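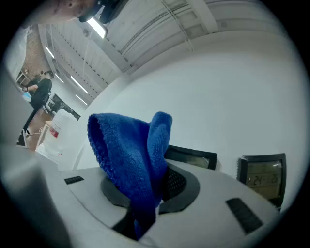

I've been going back and forth on the Nornell home helper plan since April, and I think I'm finally ready to say it: the price is fine, the promise is too big. The sales page talks about a robot that "handles your laundry." Well, laundry at my place means knitwear, and knitwear is a pain! Take that blue ribbed thing crumpled up in the round opening. Is it a beanie? A sock? I can't tell, with the cuff curling one way and the tip folding up the other, so I have some sympathy for any machine that has to decide where to grab it.

The plan costs 50 dollars a month, and you get 2 visits (the Doltine add-on makes it 8, but only if you live near the Skenstead depot, and I don't). For that money I'd like a straight list of what it can do with soft stuff. Towels, sure. Pillowcases, I believe it. But a floppy knit hat changes shape every time you touch it, and the brochure skips right over that — ten glossy pages and every shirt in them is already flat.

Would I still sign up? Maybe for one month, just to hand it my worst winter basket and see how it goes. What I won't do is pay for a year up front, even with the discount, until Nornell puts the word "socks" in the contract.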